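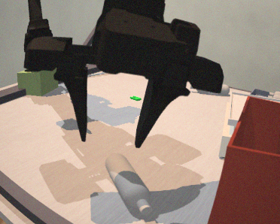
Cleaning fee AND a bond on a holiday flat, is this normal?

Grovalis Holiday Lets Help, posted 12/20/25

Hi all, we've just booked a two-bed flat in Liturberg for September (so excited, we've wanted to go for years!) and the total came out higher than I was expecting. I'd seen 968 for the week, but at the payment page it went up to 1,000 with a cleaning fee, and now the owner wants a separate bond on arrival as well. Do I get any of that back if we leave the place spotless? And has anyone paid a bond in cash? I'm a bit nervous about that part.

beachbound_mum

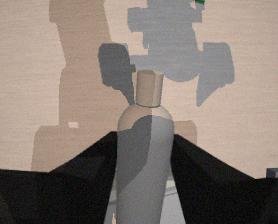
Bottle on a pale wooden tabletop.

Jidley

The cleaning fee is gone whatever you do, I'm afraid. We scrubbed our last place top to bottom and still paid every penny. The bond is different and you should get it back, but do ask for it to go through the site. I wouldn't hand over cash unless you get a signed receipt with the amount on it. Also take photos of every room the minute you walk in (drawers, oven, balcony, the lot) and send them to the owner that evening. We had 2 plates go "missing" once and our photos sorted it in an hour.

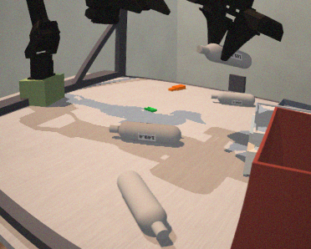 Bottles and blocks on a white table.

Tăng

Depends on the owner. Ours gave it back at the door.

Jidley

Yes, some do, but check what your booking says about how many days they've got to return it. Mine said 14 and I'd missed it completely!

beachbound_mum

Thanks both, I've messaged the owner and asked to pay it by card. Will let you know what comes back.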